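The planner that learned to wait

I've been hanging around the Mandholm lab since July, and the thing I can't stop talking about is a scheduler. Yes, a scheduler! Gerent is the bit of software that sits between the part that looks and the part that moves, and it decides how long the arm gets to make up its mind.

The old version replanned 12 times a second, whether it needed to or not. Every flicker in the object detector sent a new path down the line, and the arm would dither over its target like me at a salad bar. The team tried smoothing the paths first (I saw the plots, they were lovely) and the arm still dithered, only more gracefully.
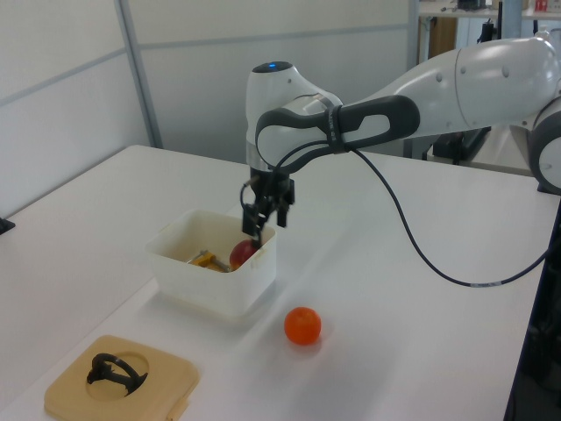
So Gerent now asks a simple question before it throws a plan away - has the target moved enough to matter? An apple in a bin doesn't go far by itself. If the pose estimate wobbles by less than 5 millimeters, the current plan stands and the fingers keep going down.

Picking that number took some 3000 logged grasps, replayed overnight through a tool called Sindix, which lets you scrub back through a run and see what the planner believed at each step. I lost a whole afternoon to it and regret nothing.

Bins are still the hard part. The walls block side approaches, so the planner mostly comes in from straight overhead, and it gets fussy when two things lie close together. The next release will let it try 6 wrist angles before giving up on a grasp. I've already asked for a seat by the monitor.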